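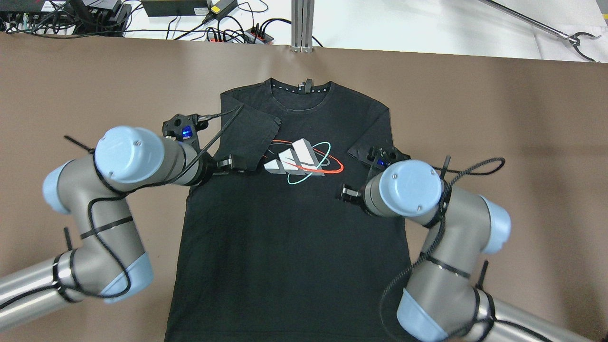
August
By the Ovbridge business desk

Small banks should stop closing their counters

When the savings bank on the main street in Preladside shut its counter last spring, the notice on the door said customers could do everything they needed on the app. For most of them that was true. I use the app myself and I had not stood in line there for years. I still think closing it was a mistake, and a mistake the bank will pay for.

The bank gave one number to explain the decision. On an average day, 329 people walked past the door and 3 of them came in for something that could not be done by phone. That sounds like a strong case until you ask what those visits were. People came in to settle a parent's estate. They came in to ask about a loan for a van, or to sort out a payment that had gone to the wrong account. A customer in one of those situations is deciding whether to stay with the bank for the next twenty years, and a chat window is a poor place to decide it.

The usual answer is that a counter costs money, and it does. There is rent, heat, insurance on the cash and two salaries. But the bank already spends heavily on getting new customers. It was paying $200 to anyone who opened a checking account and kept it for a few months. Plenty of people took the money and left. I know a few who did it twice, once in each spouse's name. I would like to see what the same budget would do if it went toward keeping the door open three mornings a week.

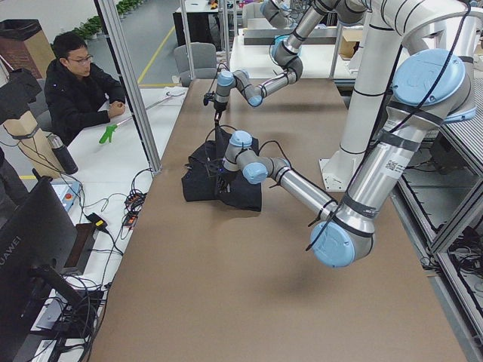

Arms over a black cloth on a paper-covered table.

Ovbridge went the other way. The credit union there kept its counter but cut the hours, so it opens at 9 in the morning and closes at 1. It moved into half of its old space and rented the rest to Marinho, the shoe repair shop. The tellers also do loan interviews and answer the phones when the lobby is quiet. It is a modest setup and the carpet needs replacing. Last year the credit union added almost 800 members, and a fair number of them gave a Preladside address when they signed up.

I don't want to claim too much from that. Ovbridge is growing, and some of those people would have joined anyway. Rates matter too, and the credit union has paid a little more on savings for as long as I can remember. Still, when I asked neighbors why they moved their accounts, the rate came up less often than I expected. Several said they wanted somewhere to go if something went wrong.

There is also the question of small businesses. The Flisura bakery takes in a good deal of cash on weekends. Its owners now drive it to Ovbridge, and while they are there they do the rest of their banking. A bank that gives up the deposit bag tends to lose the equipment loan after it.

The lease on the Preladside building has not been given up, and the night drop is still bolted to the wall. The bank could reopen for a few hours a week without much trouble. It should try that for a year, publish the hours, and put somebody behind the counter who is allowed to approve things.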